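Shared workshop's coffee robot gets its own table

UNDGATE - The members of the Lorkine shared workshop have spent most of the year teaching a robot arm to make coffee, a job that any of them could do in less time than it takes to find the arm's power switch. On Sunday they moved the project off the end of the soldering bench and gave it a table of its own.

The move was overdue. The soldering bench wobbles, and an arm that has been told exactly where a coffee capsule is will go there whether the capsule has wobbled off or not. Members who wanted to solder had also grown tired of sharing elbow room with something that has a very large elbow and no manners.

The project is called Bikberg, after a hill outside town that looks easy from the parking lot. It began in the winter as an argument over whose turn it was to make the coffee. The plan was for the arm to take a capsule from the stand, put it in the machine, close the machine and press the button. Someone wrote this on the whiteboard as four steps and put "two weekends" next to it. The whiteboard has since been wiped, but the marker was the wrong kind and the words can still be read from the door.

So far the group has spent $870 on the build, not counting the coffee machine, which a member donated after getting a better one. Most of the money went on the secondhand arm. Another $200 went on a gripper with wide, flat fingers, picked because it was in stock. Flat fingers are good at boxes. A capsule is not a box, and it has a rim, and the rim has been the main topic of conversation at Lorkine since spring.

The capsule stand is the current suspect. It is a wire affair on a round base, made for a kitchen counter and for people with thumbs. To get a capsule off it cleanly the arm has to come in at an angle, close slowly and then back out the way it came without taking the whole stand along for the ride. The group's log has a column for "took stand too."
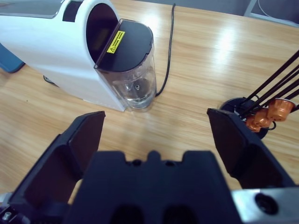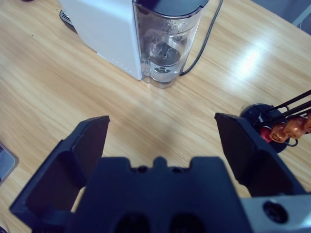
The gripper with its fingers open between the coffee machine and the capsule stand.

How long does it take the robot to make one cup?
The best run so far took 42 minutes, including two restarts and a break for lunch. A member doing the same job by hand was finished before the arm had left its parking position, and went back to the lathe.

The group says the time will come down. Much of the arm's day is spent waiting, as it has been set to stop before each move until somebody taps a key. This was put in after an early test in which the arm pressed the brew button, kept pressing, and pushed the machine steadily backward until it met the wall. The machine survived. The wall has a mark, which has been labeled and dated in pencil.

There has also been a disagreement over the stand. One side wants to throw it out and print a straight rack that holds every capsule upright and facing the same way. The other side says that this is cheating, and that a robot that can only manage a rack built for it has not learned much about coffee. The printer has been broken since June, so the second side is winning for now.

The water tank has been left out of the plan altogether. Filling it means lifting off the lid, carrying the tank to the sink and bringing it back full past a good deal of electronics, and even the most hopeful members have agreed that a person can do that part. The cleaning has been handed to people as well, under a rule that passed without discussion.

Next on the list is the gripper. The group is trying strips of soft rubber on the inside of the fingers, cut from an old bicycle tube, and has asked its sister workshop in Arain for the loan of a narrower pair. Arain has a robot that folds napkins and is said to be insufferable about it.

Bikberg will be running at the next open evening, starting at 7 p.m., and visitors are welcome to watch from the far side of the tape. Coffee will be served. It will come from the urn by the door.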